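Search news and press releases

PRESS RELEASE

Can a machine tidy up yet? Mumness sets out where household robots stand

07/02/2025

Mumness, the home help research company, has today published Handum, a plain-spoken review of which everyday chores machines can be trusted with and which are still best left to the rest of us (most of them, we're afraid!). It draws on 53 chores, from folding tea towels to handling books, looked at with our friends at Buschmann over many long afternoons and a great deal of tea.
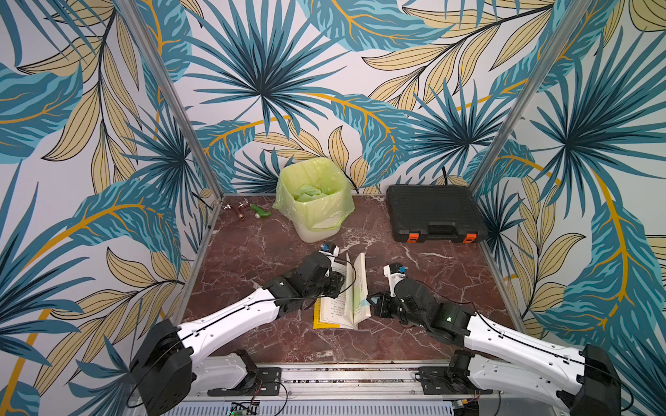

Will a robot be doing my housework soon?
Not all of it, and not this year. Simple, repeated jobs in a fixed spot are coming along nicely, but a whole house with stairs, pets and people in it is still a very tall order.

Of the 53 chores, we judge 22 ready for careful trials in a workshop or stockroom, where things tend to stay where they were put. Paper remains one of the hardest materials we know. Pages bend, slip and stick together, and a book that is easy for a six-year-old to pick up asks an awful lot of two mechanical arms working side by side.

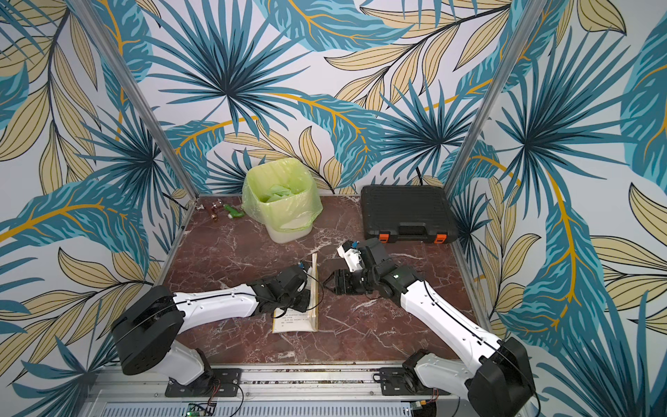
We would also like to say a word about patience, as it comes up in nearly every letter we receive. A person clearing a table makes dozens of small choices without noticing them, and each of those has to be learned by a machine, often slowly and with plenty of wrong turns along the way.
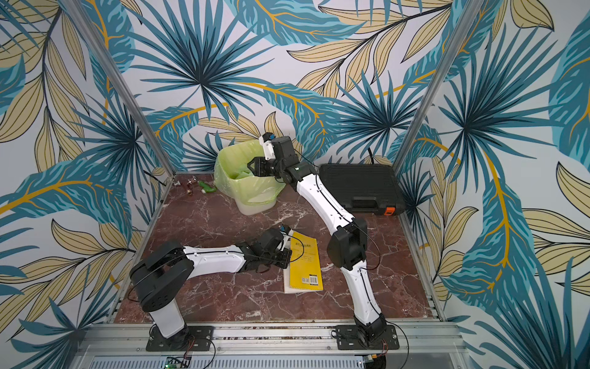
Shops and small workshops may well see the benefit before households do, and Mumness will be talking to shop owners in Zivham about just that. A second edition of Handum is planned for October, and we would dearly love to hear which chore you would hand over first.

Printed copies of Handum are free on request from the Mumness press office while the first 600 last.

22 shares | 2 comments

Related items
Mumness and Buschmann to work together on kitchen chores
Stockroom trials: what shop owners asked us
Open afternoon in Zivham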